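The Tostwood tool library will move into the former Engelbrecht hardware store on Atness Road in September, giving it room to store bulky items such as tile saws and ladders for the first time.

The library lends tools to residents for a week at a time and has 580 members. It has worked out of a single room behind the bus station for 7 years, opening only on Sunday afternoons.
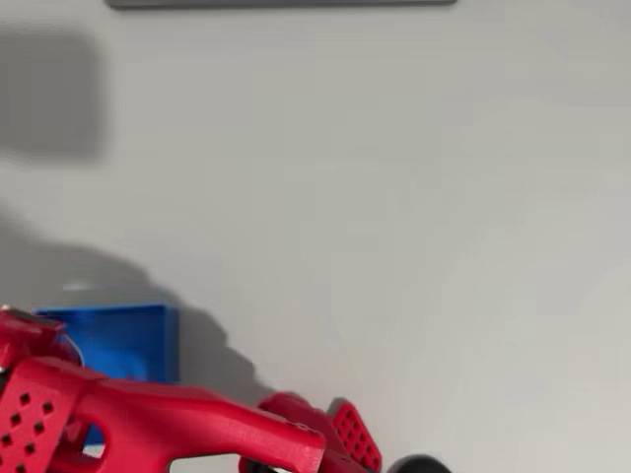 Membership will stay at its current price through the end of the year, and the new space will also open on three weekday evenings. A bench at the back will be set aside for small repairs and for making replacement parts. Plastic parts with a layered surface, like the red ones in the photo, can be sanded there, and members may bring their own pieces to finish. Bench time must be reserved at the front desk.

The town approved the lease last week after 97 residents signed a letter of support. Parking is available behind the building, with the entrance on Clavadeo Street. Tools borrowed before the move can be returned to either address.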